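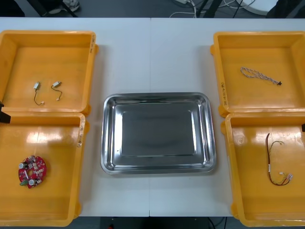 Sarla Lodhi asked at last month's meeting whether the sorting task could be made harder before the Lundport round, and whether the younger members would still get a turn if it was. Yes to both. The group has moved from blocks to real parts, and the sign-up sheet has been redone so that each pair gets 15 minutes at the table.

The new task is called the kit run. Parts start in the yellow trays, grouped by type: small connectors in one, the round red board in another, the braided cable and the multicolor wire harness in the other two. The steel tray in the middle is where a finished kit goes. A complete kit is one connector, the board, the cable and the harness, all lying flat with nothing hanging over the rim.

The board has been the easiest part so far. It has a hole in the middle and a firm edge, and most pairs had a working pickup by the end of their first session. The harness is another matter. It bends where you don't expect it to, and the white plugs at the end catch on the tray lip. Consuelo Trujillo's pair has been approaching it from the label band — slower, but they have dropped it less often than anyone else. Their notes are in the Ullovow folder if you want to try the same thing.

A few points for November:

- Each pair gets 3 attempts per session. A dropped part ends the attempt.
- Put parts back in the tray they came from. The trays are marked by hand on the rim or the inside wall.
- Please don't straighten the harness between runs. At Lundport it will be handed to us however it comes out of the box.
- Log every run, including the bad ones. The log stands at 1,703 lines and we would like the dates filled in on the older entries.

The practice round against Wonley is on a Tuesday this time, starting at 6:30 p.m. Doors open at 6. Bring a charged laptop and your own copy of the rules, as the printer is still out for repair.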